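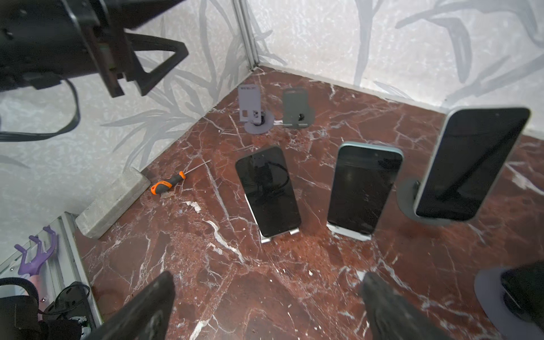 CRENSHAW, 2 Aug 2025 – Students at Crenshaw High School will have to keep their phones put away for the whole school day when classes start later this month. The school board approved the rule at its last meeting before the new term.

Under the old rule, teachers decided whether phones could be out during class, and students could use them freely at lunch and in the halls. The new rule covers the full day, from the first bell to the last, and includes lunch, study hall and the time between classes. Smartwatches have to be in airplane mode. Wireless earbuds are covered too.

The school expects 665 students this fall. Each homeroom will have a numbered wall rack, and students will leave their phones there in the morning and pick them up again at the end of the day. The racks come from Varkus, a school furniture supplier, and will be put up before teachers return. Phones must be switched off before they go in.

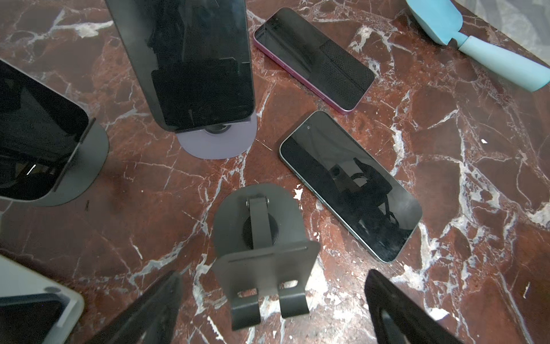 The board looked at locking pouches first. It decided against them after seeing the price, and after hearing from a neighboring district where many of the pouches were damaged in the first year. Racks cost less and can stay in the rooms over the summer.

Families were asked for their views in a survey this spring. The district received 520 replies, and 74 percent supported a full-day rule. Most of the parents who were against it said they wanted to be able to reach their children in an emergency. Others wrote about after-school jobs and rides that change at short notice.

The front office will take messages by phone and text and pass them on between classes. A second line is being added for this. Allix, the company that runs the district's phone system, is due to have it working before the first day. In a lockdown or an evacuation, the district will send alerts to parents from its own system, as it does now.
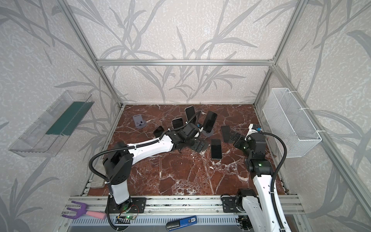
*Smartphones on a marble tabletop.*

Students who use a phone for a medical reason, such as checking blood sugar, can keep it with them. Parents need to fill out a form, and the school nurse has to sign it. The same form covers students who use a phone as a translation or hearing aid under a learning plan. Forms are at the front office and on the district website.

A student caught with a phone for the first time will be told to hand it in until the end of the day. The second time, a parent has to come and get it. After 4 violations in one semester the student loses parking and off-campus lunch privileges until the semester ends.
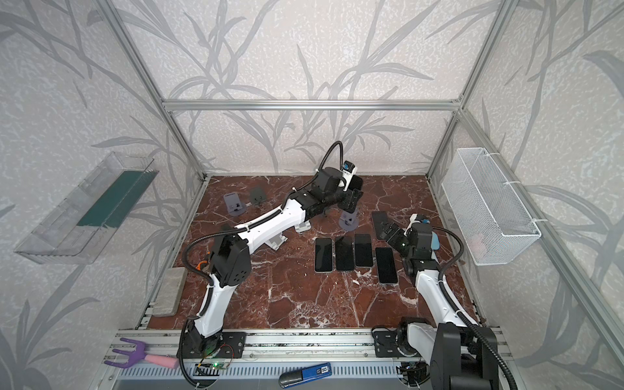
Dillero Middle School, the other school in the district, already has a full-day rule and will see no change – phones there stay in lockers. The elementary schools that feed into it are part of a separate district and set their own rules.

The board will review the high school rule in January, after one semester. Teachers will be asked to fill out a short questionnaire before then, and a second family survey is planned. An information evening for parents will be held in the high school cafeteria in August, with the date to be posted on the district website.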